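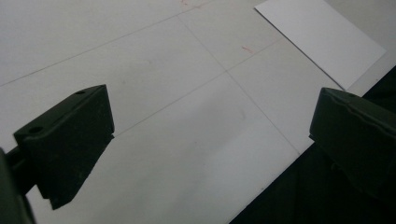 Page 3 of 15

Vandik hand-held gripper kit - worth it for stamping tasks?

tapelift
Posted 9:40 am
Picking this back up from the last page. We have had the Vandik kit on loan since February and the job is still card stamping: ink pad, white card, one red mark on the card. The fingers are the stock black ones. My main complaint so far is the fit of the left finger on its mount. It needs retightening more often than I would like. Everything else in the box has been fine.

Kornorine
Posted 9:58 am
What are you tightening it with? The small key in the box is soft. I rounded mine off in the first week and bought a decent one at the hardware store.

tapelift
Posted 10:05 am
The one in the box. I'll try a better one.

dong_bench
Posted 10:31 am
I'll say what I said before. 2951 for the full kit is too much for two fingers, a handle and a camera mount. The Vollidov set does the same work and you can buy spare fingers one at a time. With Vandik you have to buy the pair.

Katalin Hegyi
Posted 11:12 am
I don't agree that it does the same work. I used the Vollidov for a month on paper and thin card, and the fingers flexed when I squeezed hard. The Vandik fingers are blocky and ugly but they stay put. On a stamp handle that matters, because any twist at the last moment gives you a crooked mark.

dong_bench
Posted 11:20 am
You can get a crooked mark with either one. That's down to the operator.

Katalin Hegyi
Posted 11:26 am
Partly. I logged 92 recordings on the Vandik before I sent the Vollidov back, and the ones I threw out were mostly my own fault, so I'll give you that much. I still wouldn't switch. 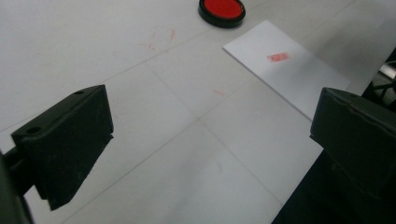 Kornorine
Posted 11:44 am
Does the Vandik kit come with spare finger pads?

tapelift
Posted 11:52 am
Ours came with one spare pair, in a bag taped under the lid of the case. After that you order them from the Vandik store.

Kornorine
Posted 11:55 am
Thanks, I never looked under the lid.

dong_bench
Posted 12:17 pm
How is the ink for you? Our table got red streaks on it and they are still there. Alcohol wipes took off some of it. I have a few recordings where an old smudge could pass for a fresh one if you weren't paying attention.

tapelift
Posted 12:30 pm
Same trouble with marks on the white top. I wipe between sessions and live with whatever stays. The stamp on the card is a lot darker than the leftovers, so I haven't had trouble telling them apart. Uneven ink bothers me more. Some marks come out patchy and fuzzy at the edges - I'd call that the pad, and I wouldn't hold it against the kit.

Katalin Hegyi
Posted 12:48 pm
Press straight down and wait a second before you lift. Mine got better after that.

dong_bench
Posted 1:03 pm
I still think people should try the Vollidov before they pay Vandik prices. If anyone wants to sell a used Vandik, message me.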